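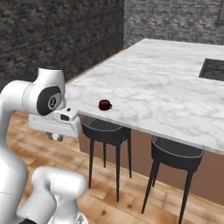 The Gakville Water District will change the source of its drinking water on 4th February, when the Skusalthorpe wellfield begins to supply homes and businesses now served by the Ramville reservoir. Water from the new wells is harder than reservoir water, and residents may notice more scale on faucets, in kettles and on kitchen surfaces. Polished stone calls for particular care. A large white marble countertop like the one shown should be wiped dry after use and should never be treated with vinegar, lemon juice or a descaling product, all of which can leave dull marks on marble. The District has prepared a care sheet for common household surfaces and will mail it with the next bill.

The change affects 3333 service connections in Gakville and the eastern part of Ramville. Customers west of the rail line will stay on reservoir water until the second stage of the project, which is planned for October. Those customers do not need to take any action at this time.

The Ramville reservoir was placed in service in 1957. Its intake tower and the main gate valves have reached the end of their useful life, and an inspection carried out by the District's engineers found that the work could not be done safely with the reservoir full. The Board of Directors approved the transfer to well water while the structure is drained and repaired.

"The reservoir has served this area well, and the Board intends that it will do so again," said Mirta Troncoso, general manager of the District. "The wells allow us to carry out the repairs without interrupting service. Customers will see a difference in hardness. The water meets every health standard that applies to us, and it will be tested on the same schedule as before."

Crews will open the transfer valves in stages overnight. Customers in the affected area may have low pressure for up to 2 hours and may see cloudy or slightly discolored water the following morning. Cloudiness is caused by air in the mains and clears from the bottom of the glass upward. Discolored water should be run from a cold tap, preferably an outside spigot, until it is clear. Customers are asked to put off laundry until then. If the water has not cleared by the end of the day, the District should be called so that a crew can flush the main.

Renato Maldonado, superintendent of operations, said that hydrants along Mill Road, Orchard Street and the lower end of Tannery Lane will be flushed before the transfer. Drivers should expect standing water at the curb and should pass crews slowly. Parking will be restricted near the hydrants, and signs will be posted ahead of time.

Owners of water softeners and dishwashers with a hardness setting should adjust their equipment after the transfer. The new setting is printed on the care sheet and is also available at the District office. Home brewers, aquarium owners and operators of commercial steam equipment are advised to test their own supply. Dialysis patients and clinics have been contacted separately — any patient on home dialysis who has not received a letter should call the office before the transfer takes place.

The District does not require customers to install a softener and does not endorse any make or seller. Several residents have reported visits from salespeople who said that they represented the District. No District employee will offer equipment for sale or ask to test water inside a home without an appointment. Employees carry photo identification, which customers are entitled to inspect at the door.

The care sheet was prepared with the help of Olivares, a Ramville stone and tile supplier. Hortensia Olivares, the firm's owner, reviewed the sections on natural stone and grout. She recommends that marble and limestone be cleaned with warm water and a small amount of plain dish soap, rinsed and dried with a soft cloth. Scale that has already formed on stone should not be scraped with a blade. Granite and quartz are less easily marked by acids, but abrasive powders should be avoided on both. Stainless steel sinks and glass shower doors may be cleaned with diluted vinegar, provided that it does not run onto stone or grout nearby.

Board member Rostislav Šimko asked at the last regular meeting whether customers would pay more as a result of the transfer. Staff reported that pumping costs will rise while the wells are in use and that the increase will be met from the operating reserve. Rates will not change during the current fiscal year. The Board also set aside $3000 for the printing and mailing of notices, with translated copies to be provided on request.

Water quality results for the Skusalthorpe wellfield, including hardness, iron, manganese and nitrate, may be read at the District office and at the Gakville public library. Results will be updated monthly for as long as the wells remain the main source of supply.

Questions about the transfer may be directed to Tadeo Aravena, customer service coordinator, at the District office during regular business hours. The after-hours line will be staffed throughout the night of the transfer. Customers who need to be notified of low pressure for medical or business reasons should ask to be placed on the priority contact list.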